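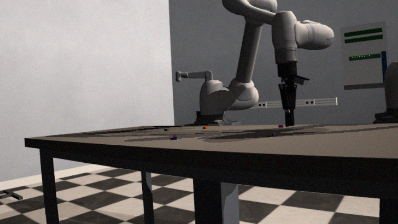 *Simulated tabletop cell, main arm with the gripper pointing down just above the work surface. Five small blocks on the table.*

**Nonport Users Forum › Motion Planning and Perception › Simulation**

**Thread: Shadow handling in the block segmentation stage, and its effect on the grasp planner**

---

**cell_integration_desk** (original poster)
Posted 7/6/26

Our department maintains the simulation environment used by the Cisusville laboratory for pick-and-place development. The render at the head of this thread is from the current test configuration. We are requesting comments from other sites before we change the default lighting.

The perception stage must report a position and a color class for every block on the table. The orange and magenta blocks are segmented without difficulty. The dark blocks are not. One of them lies to the left of the orange block on a shadowed part of the tabletop, and there is very little contrast between the two. A second lies in shade, nearer the front edge than the magenta block.

In the most recent evaluation we processed 2,656 renders with randomized block positions. The segmenter failed to report at least one dark block in 246 of them. The planner then treated the occupied area as free space, and in several runs it routed the gripper through a block that was present in the simulator state.

We propose to add a fill light and soften the shadows in the default configuration. Objections should be posted in this thread.

---

**planner_maintenance**

We object to the proposal as written.

The planner should not be in a position to treat an unreported area as free. Occupancy is presently built from the segmenter output alone, with no contribution from depth. A block with the same tone as its surroundings still has height above the table. If the depth channel were fused before the occupancy grid is published, the missed blocks would appear as unknown obstacles and the descent would be refused.

Changing the lights would lower the failure count and leave the interface defect in place.

---

**render_tools_hruby**

Posting on behalf of the rendering tools group at Hrubý.

The two positions can be considered separately. On the lighting question, please confirm which shadow settings are in use. The render has a broad shadow running diagonally across the middle of the table, and a group of thinner, streaky ones over the left part. We would like to know whether the streaky group is intended. We have had reports of similar patterns when the shadow map resolution is set too low for a light at a shallow angle, but we cannot determine that from one render.

Please attach the light definitions and the shadow map size.

---

**cell_integration_desk**

One directional key light and one weak ambient term. The shadow map is at the default size for the environment. We had assumed the thin shadows were cast by the arm and gripper geometry and did not investigate further.

In reply to planner_maintenance: the depth channel is available, but it was removed from the occupancy input in February. At a low viewing angle the depth noise along the far side of the table produced phantom obstacles, and the planner rejected valid grasps near the arm base.

---

**triser_perception**

We operate a comparable pipeline with the Triser calibration package and had the same phantom obstacles. They were removed by fitting the table plane first and discarding returns within 4 mm of it. Your blocks should be well clear of that threshold.

We also question the choice of viewpoint. The tabletop is seen nearly edge-on, as a thin wedge, and a small block at the rear occupies very few pixels. Is this the view the segmenter receives, or a view for operators?

---

**cell_integration_desk**

It is one of two views supplied to the segmenter. The other is an overhead view. The results are merged by confidence score, and the 246 figure is after merging.

---

**triser_perception**

Then the merge deserves attention before the lights do. A confident "table" label from the low view can outvote a hesitant "block" label from the overhead view. We recommend weighting each view by the angle between the camera axis and the table normal. In our code this was a short change to the merge node:

```
weight = max(0.0, dot(-cam_axis, table_normal))
score = weight * confidence
```

With the low view, the weight falls close to zero and the overhead view decides.

---

**planner_maintenance**

We support this, on the condition that the depth fusion is restored as well. A weighting rule improves the labels. It does not tell the planner what to do when both views are wrong.

We would also note the second arm at the right side of the table. Please confirm that its full collision model is loaded in the planning environment, including when it is idle. Another site omitted it to save computation and did not notice until the first dual-arm plan.

---

**cell_integration_desk**

The collision model for the second arm is loaded at all times.

We have applied the angle weighting and restored depth with the plane fit described by triser_perception. The evaluation was repeated on a reduced set of 1,976 renders with the lighting unchanged. No planned path intersected a block. Dark blocks are still missed by the segmenter in a small share of cases, and these now reach the planner as unknown obstacles. The descent is refused and a new view is requested.

The additional view requests lengthen the cycle. The laboratory considers this acceptable for development and has reserved its position on production use.

---

**render_tools_hruby**

We ask that the lighting remain as it is in at least one configuration. A simulator that renders only favorable conditions gives little information on how the segmenter will perform in a real cell. A randomized light angle, with the present setting included in the range, would be preferable to a fill light.

The shadow map size should still be checked.

---

**planner_maintenance**

Agreed on the randomized light angle. We do not agree that it should be the default for planner regression tests, which require fixed inputs in order to be comparable between releases.

---

**cell_integration_desk**

The fill light proposal is withdrawn. Two configurations will be published: a fixed one for regression, identical to the present setting, and a randomized one for perception work. The shadow map will be doubled in size on a test branch and the renders posted here for comparison. The merge node change is under review on the Nonport repository, and comments on the code should be made there.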